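Household Money Tips: Keeping Cash, Bills and Paperwork in Order at Home

Posted Nov 29, 2023

I've been meaning to write up my paper-and-money tips for ages, and a few of you asked again after the pantry post, so this is the whole lot in one go. I'm no economist. I read the same gloomy headlines you do (the dollar is finished, bonds are finished, we'll all be trading canned peaches by spring) and I've decided the part I can do something about is my own kitchen drawer.

First up, the bill basket. Mine used to be a pile next to the toaster, and the pile had crumbs in it. Now every bill gets opened over the recycling bin, the envelope and the flyers go straight in, and the one page that matters goes in a basket with the due date written in fat marker across the top. If it's on autopay I write AUTO and the date anyway, so I know what's leaving the account. I once paid the water company twice for the same month, $92 each time, and it took them until May to sort out the credit. Marker is cheaper!

Keep a little cash in the house. Power goes out, card readers go down, the guy who unclogs the drain only takes bills. I keep small ones, fives and tens mostly, because a fifty is no use to anybody at a yard sale. Put it somewhere dry and boring. Skip the freezer (my mother swore by it, and I've peeled apart enough damp twenties to disagree) and skip the cookie jar, which is the first place I'd look myself. 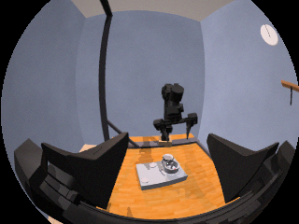

If you keep more than a little, please check what your homeowner's or renter's policy says about cash. Mine has a very low limit, so low I called to make sure I'd read it right. I had. Anything over that amount went back to the credit union, where it earns enough interest for a sandwich, but at least it's covered.

Now the big one, the emergency fund. Everybody says three to six months of expenses and for years that number just made me want to lie down. What worked for me was picking a first stop of $2000 and ignoring the rest. I got there by moving whatever was left in checking on the night before payday, sometimes forty bucks and sometimes four. The first real job that fund did was a water heater valve and a plumber, $437 all in, and for once I didn't have to put it on the card. I was ridiculously pleased with myself for a week.

About the card. If you're carrying balances on more than one, write them on an index card with the interest rate next to each and tape it inside a cupboard door you open every day. I used the coffee cupboard. Pay the minimum on everything and throw the extra at the highest rate. Some people like knocking out the smallest balance first and if that keeps you going, do that. I switched back and forth, and it still got done.

Paper you can toss: old grocery receipts, ATM slips once they've shown up on the statement, manuals for appliances you no longer own (I had one for a Drakine bread machine that left this house two moves ago). Paper to keep: tax returns and whatever backs them up, the car title, anything from the mortgage people, and receipts for work done on the house. I shred on rainy afternoons. My shredder jams if I give it more than 4 sheets, whatever the box claimed, and a squirt of shredder oil on a plain sheet run through once in a while helps a lot.

For filing I tried a fancy Trakico accordion thing with colored tabs and gave up inside a month, too many pockets. Plain folders in a dish tub, labeled HOUSE, CAR, TAXES, MEDICAL and HUH. The HUH folder gets cleaned out when it won't close.

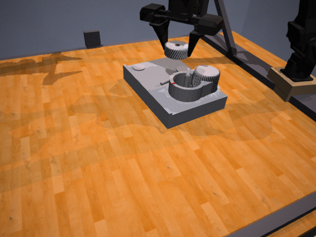 Gripper holding a small gear above a gray base on a plank tabletop.

Stocking up as a hedge against prices does work, within reason. I buy extra coffee, rice, dish soap and toilet paper when they're on sale, and only what we already use. Write the price on the package with that same marker. After a while you'll know a real sale from a sign that says sale. Don't do this with flour unless you've got tight lids, and don't do it with cooking oil at all if your pantry gets warm. Rancid oil smells like old crayons and you can't save it.

And if the news is keeping you up, pick one evening a week to look at your accounts and leave them alone the rest of the time. I make tea, I check the balances, I grumble at the electric bill, and then I close the laptop. Next time I'll do the one about getting wax out of a tablecloth, which I promised back before the holidays last year and still haven't written.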